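TRASTBY HARBOR WORKBOATS
Pre-reactivation walkround, offshore supply vessel Waladine
Checklist with inspector's comments
Inspection date: 3 August 2020

Vessel status: laid up alongside, Prenberg yard, inner berth
Purpose: condition check before the owners commit to drydocking
Marks used: OK / FIX / HOLD (a HOLD must be cleared before the tow)

General remark before the list. I have walked a lot of laid-up boats and this is one of the best I've been aboard! The lay-up crew kept heaters and dehumidifiers running below, kept a proper log, and labeled nearly everything they shut off. It made my day a great deal easier, and I hope whoever wrote those labels gets to read this.

1. ACCESS AND MOORING

1.1 Gangway, net and handrails: OK
Good solid gangway, net rigged properly on both sides.

1.2 Mooring lines: FIX
Forward spring is chafed at the fairlead. Swap it now, don't wait for the tow. The other lines were renewed in May and look great.

1.3 Fenders: OK

1.4 Shore power cable and connection box: OK
Cable is off the deck on hooks for its whole run. Lovely to see.

2. CARGO DECK

2.1 Wood sheathing: FIX
Soft planks along the port side, aft of the second tugger winch. The steel underneath needs a look once they're lifted. I sounded what I could reach and it rang well.

2.2 Cargo rails and crash barriers: OK
Some old dents, all faired and painted.

2.3 Freeing ports: OK
All clear, flaps swinging.

2.4 Tugger winches: FIX
Port winch turns freely. Starboard brake lining is glazed.

2.5 Bulk and liquid hose connections: OK
Every one capped, greased and color coded. The caps came off by hand!

2.6 Deck lighting: FIX
Two floodlights out on the aft mast.

3. HULL AND TANKS

3.1 Topsides and boot-top: OK
Light rust streaks below the scuppers, surface only.

3.2 Ballast tanks, those opened for entry: OK
Gas checked before entry, attendant at the hatch the whole time. Coating is holding nicely, with small breakdown at the edges of the lightening holes.

3.3 Mud tanks: HOLD
Not entered. The cleaning certificate wasn't aboard. Yard office is looking for it, and I'll come back for these as soon as it turns up.

3.4 Anodes: not inspected
Wait for the dock.

4. ENGINE ROOM

4.1 Bilges: OK
Dry and painted. I could have eaten my sandwich down there (I didn't).

4.2 Main engines: OK for barring over
Both turned by hand with the turning gear, no tight spots. Last lube oil sample is in the log with a clean result. Draw a fresh one before first start.

4.3 Generators: OK, with a comment
Number one ran under load for 4 hours with steady temperatures and hardly any smoke. Number two starts well but hunts a little at idle. Probably the governor, and a pretty friendly job with the access they have there.

4.4 Fire dampers: FIX
The aft port damper sticks half closed. Free it up, grease it and test it again with the remote pull.

4.5 Quick-closing valves: OK
All tripped from outside the space, all reset.

4.6 Emergency fire pump: OK
Good pressure at the forward hydrant within seconds. What a nice little pump.

5. ACCOMMODATION AND GALLEY

5.1 Escape routes and signs: OK
Walked with the lights off and a flashlight. The low-level strips still glow well.

5.2 Smoke and heat detectors: FIX
Tested each head. 6 did not report to the panel, all on the same loop on the lower cabin deck, so start with the loop wiring.

5.3 Galley range and surroundings: OK, with a comment
Isolator switch works and is marked. Please keep utensils and seasoning back from the burners, and put the sea rails on before the tow. A loose pot on a rolling boat is a nasty thing.

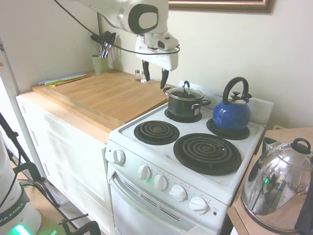 Counter and stove, utensil cup in the back corner

5.4 Galley exhaust duct: FIX
Grease film inside the first section. Clean it before the range goes into daily use, and note the date on the duct card.

5.5 Cold room alarm: OK
Bell rings in the mess, loud enough to make me jump.

5.6 Fresh water: HOLD
Tanks must be flushed, dosed and sampled before anyone drinks from them. Bottled water only until then.

6. LIFESAVING GEAR

6.1 Life rafts: HOLD
Ashore for service at Stojanovska. Certificates to come back with the rafts.

6.2 Rescue boat and davit: FIX
Engine fires right up. Fall wire is due for renewal.

6.3 Immersion suits: OK
Zippers waxed, seals soft, bags dry. Really well looked after.

7. BRIDGE

7.1 Navigation lights and alarm panel: OK

7.2 Positioning system: not tested
Needs the maker's technician and both generators on the board.

7.3 Emergency batteries: FIX
Starboard bank is tired. Renew the whole bank together.

Recheck wanted for 3.3, 5.6 and 6.1. Send certificates as scans when they arrive and I'll close those lines from the office. FIX items can be signed off by the yard foreman, except 4.4 and 5.2, which I'd like to see working myself.

Copy to: owners, Prenberg yard office, ship's file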